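Clikstead Bowls: README

Contents of this folder

Clikstead Bowls is a small collection of pictures and notes about sorting and stacking everyday bowls. The bowls are of the kind which people have in a kitchen cupboard, and they are put in and around plastic bins and trays. The set was prepared by the Utar group for study of how tableware looks when it is nested, moved between containers, or left alone at the bottom of a bin.

The release has 54 sessions. Each session has its own folder with the pictures, one notes file in plain text, and one table of the bowls which were used. In total there are 3,000 pictures. Please read the section on names before you use the table, as many users of the first release had confusion there.

The setting

All sessions use the same kind of arrangement. A green cloth hangs behind the work surface. We did not iron it, so the folds are different from one session to another. The containers stand in front of the cloth. The large white bin is the main one, and the taupe tray next to it is shallower.
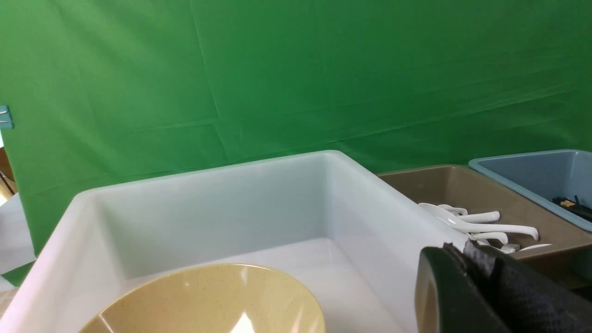
Bins and trays are written in the table with the words "bin" and "tray" only. In release 1 we also used "box" and "tub" for the same things, and this was a mistake. If you have old scripts which search for these words, please change them.

The bowls

Color is written as the person who made the notes saw it. We did not measure it. The yellow bowls gave us the most trouble, because under the lights the same glaze can look mustard in one picture and olive in the next. For this reason the table has two color columns, "color_a" and "color_b", filled by two persons who worked separately. When they do not agree, both values are kept.

The shape column has these values: round, square, oval, other. A bowl with rounded corners is "square" if the outside of the rim is square, even when the well inside is round. 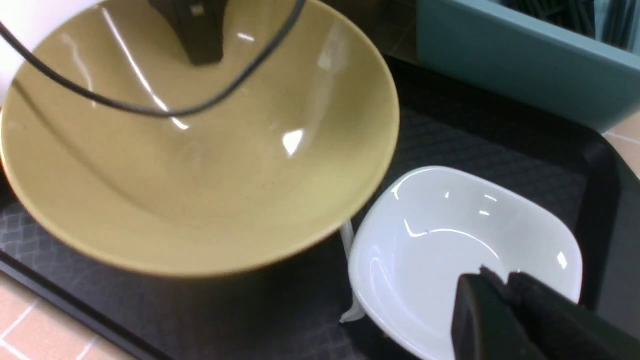

Large olive-khaki bowl with a smaller white bowl of rounded-square shape.

Glossy bowls have strong white reflections. We kept these pictures in the set. If reflections are a problem for your work, use the column "glare" (none, weak, strong) to leave them out.

Stacks

A stack is two or more bowls nested one inside the other. It receives one line in the table for every bowl, and all these lines have the same value in "stack_id". The bowl on top has level 1. Sometimes only a thin part of the lower rim is visible, and then the lower bowl is marked "partial".
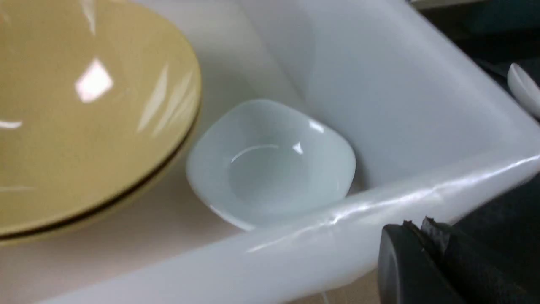
Bowls which only touch at the rim are not a stack. They have an empty "stack_id" and the value "yes" in the column "contact". A bowl standing alone in a bin also has an empty "stack_id", but its "contact" can be "yes" if it leans on the wall of the bin.

Known problems

The notes for the Sunday session are shorter than the others, and the column "glare" is not filled there. In the Ginis folder the level numbers were first written from bottom to top. We corrected them in release 2, but the text notes still have the old order. Please trust the table.

Some bowls are visible only in part. We give no size for them.

Use and contact

The set is free for teaching and research. Please write "Clikstead Bowls, release 2" when you mention it. Corrections to the table are welcome and can be sent to the Sikora list, with the session number and the line number. The next corrections will be added in May.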